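Como é que uma mensagem encontra o caminho?

Imagina que estás no quarto e mandas à tua avó um desenho de um dragão. Carregas no botão e, antes de conseguires dizer «dragão roxo com asas gigantes», já ela está a responder com um coração. Por onde andou o desenho? Quem lhe disse onde morava a avó? Vamos fazer a viagem com ele – e prometo que é uma viagem cheia de surpresas!

Primeiro, o dragão é cortado aos bocadinhos

Não te assustes, não dói nada! Os computadores não gostam de enviar coisas grandes de uma só vez. Preferem parti-las em pedaços pequenos, a que chamamos pacotes. É como se escrevesses uma carta muito comprida e a mandasses em muitos postais, um de cada vez. Em cada postal vai um bocadinho da carta, a morada de quem recebe, a morada de quem envia e um número de ordem.

Para que serve o número? Ora, os postais podem chegar baralhados! O pacote 13 pode muito bem aparecer antes do pacote 2, se apanhou um caminho mais rápido. O computador da avó olha para os números, põe tudo na ordem certa e o dragão volta a ter a cabeça em cima do pescoço. E se faltar um pedaço, muitas vezes o computador pede: «Podes mandar outra vez, por favor?»

Todos os aparelhos têm uma morada

O carteiro precisa do nome da rua e do número da porta. Na rede é parecido: cada aparelho ligado tem uma morada feita de números, chamada endereço IP. Tu nunca tens de a decorar (ainda bem!), os aparelhos tratam disso sozinhos.

Agora pensa numa escola inteira, com computadores na biblioteca, na secretaria e nas salas. Se todos falassem ao mesmo tempo para toda a gente, era uma confusão pior do que o recreio num dia de chuva. Por isso existe uma caixa muito esperta chamada comutador, ou «switch», em inglês. De cada computador sai um cabo, e cada cabo entra numa tomada do comutador, a que chamamos porta. Quando chega um pacote, o comutador lê para quem é e envia-o pela porta certa. Os outros computadores nem dão por nada.
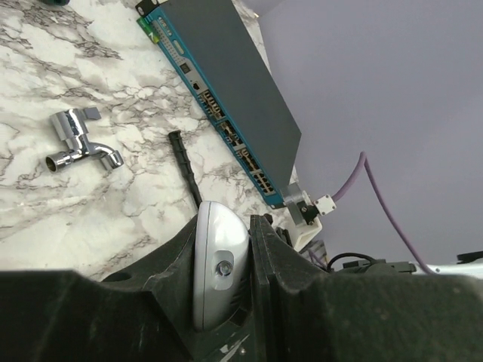 Mikkel Ketilsson pergunta como é que o comutador sabe quem está em cada porta, se ninguém lhe faz uma lista.

Que bela pergunta, Mikkel! O comutador faz a lista sozinho. Quando um computador envia alguma coisa, o comutador espreita o remetente e aponta na memória: «Ah, este vive na porta 2!» Da próxima vez que vier um pacote para esse computador, já sabe para onde o mandar. E se ainda não souber? Então envia uma cópia por todas as outras portas e fica à espera de ver quem responde. É como entrar numa sala e perguntar em voz alta: «De quem é este casaco?»

Depois, o pacote sai para o mundo

O comutador conhece bem a vizinhança, mas a avó mora longe. Para sair de casa ou da escola, o pacote precisa de outra máquina, o encaminhador (muita gente diz «router»). O encaminhador é como um cruzamento com um polícia sinaleiro muito atento: olha para a morada e aponta para a estrada que parece melhor. No cruzamento seguinte há outro encaminhador, e depois outro, e mais outro.

E as estradas? Algumas são fios de cobre, outras são ondas de rádio que andam pelo ar, e outras são fibras de vidro quase tão finas como um cabelo, por onde a mensagem viaja em forma de luz. Sim, o teu dragão pode ser transformado em piscadelas de luz! Há até cabos destes pousados no fundo do mar, de um continente ao outro, com peixes a passar por cima.

Experimenta com os teus amigos

Escreve uma frase numa tira de papel, corta-a em pedaços e põe um número atrás de cada um. Escolhe um amigo para receber a mensagem e outros para serem os encaminhadores, espalhados pela sala. Entrega os pedaços por caminhos diferentes – vale passar por baixo da mesa! – e vê se o teu amigo consegue montar a frase. Depois façam tudo outra vez sem os números. Que frases disparatadas é que saíram?

Palavras para guardar

Pacote: um bocadinho de mensagem com morada e número.
Porta: a tomada onde se liga o cabo.
Comutador: liga os aparelhos que estão na mesma rede.
Encaminhador: leva os pacotes de uma rede para outra.

Artigos relacionados
Porque é que o mar é salgado?
Como se faz um cabo para o fundo do oceano
O código Morse: falar com pontos e traços
De que é feito o vidro?
Pombos-correio, os mensageiros com asas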